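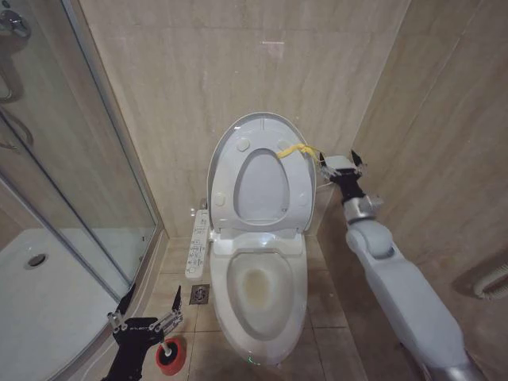
Unit 6 is the bathroom unit, and I will confess at the start that it is my favorite of the whole course, even though every year a few of you groan when you see it on the schedule. A toilet is the one fixture in the house that everybody uses and hardly anyone has been taught to clean, so we are going to take it slowly and do it properly. Before any product comes out of the caddy, raise both the lid and the seat ring, all the way back, as they are in the photo. With everything up you can get at the underside of the lid, where there are four small round bumpers, and dust and splashes love to collect right at the edges of those. Go around each one with a damp cloth folded over your fingertip. Most people wipe the big flat part and call it done, and then wonder why the lid never looks fresh!

Next, the bowl. A yellowish-brown stain down at the bottom, in the water, is very common, and there are several things it might be. In houses with hard water it is often mineral scale that has taken on color over time, and a brush alone will only polish the top of it. Lower the water level first (a few firm strokes with a plunger will push a good deal of it over the bend), then put your descaler on and leave it alone for the time given on the label. In class we use Pandura gel, but any mild acid descaler does the same work, and plain white vinegar left overnight is a perfectly respectable choice if you are patient. Please, please do not follow an acid with bleach, or the other way around. I say this in every unit and I will go on saying it.

A word on electronic bidet seats, as more and more of you are meeting them in your practice homes. The side panel with the buttons should be wiped with a cloth that has been wrung out very well, never sprayed. Spray onto the cloth, then wipe, and finish with a dry one. Switch the seat off before you start so that you don't get a surprise shower (it has happened to me, in a good blouse). The hinge housing at the back is the fiddly part. An old soft toothbrush is the best tool I have found for it, and I have tried some expensive ones.

Then the floor. Always finish there, working from the far corner toward the door. If there is a floor drain, lift the grate if it is made to lift, clear out the hair, and rinse it through with a jug of warm water. Wipe close around the base of the toilet by hand, on your knees if your knees allow it. A mop goes past that curve without ever touching it.

Glass shower panels get their own session in Unit 7, so leave them for now, apart from running a dry cloth down the metal edging if you have time left over.

For your notebook this week: clean one toilet from lid to floor, write down the order you worked in, and note anything you had to go back and do twice. Read page 47 of the course reader, and skip the box on page 96, as we will be doing that together.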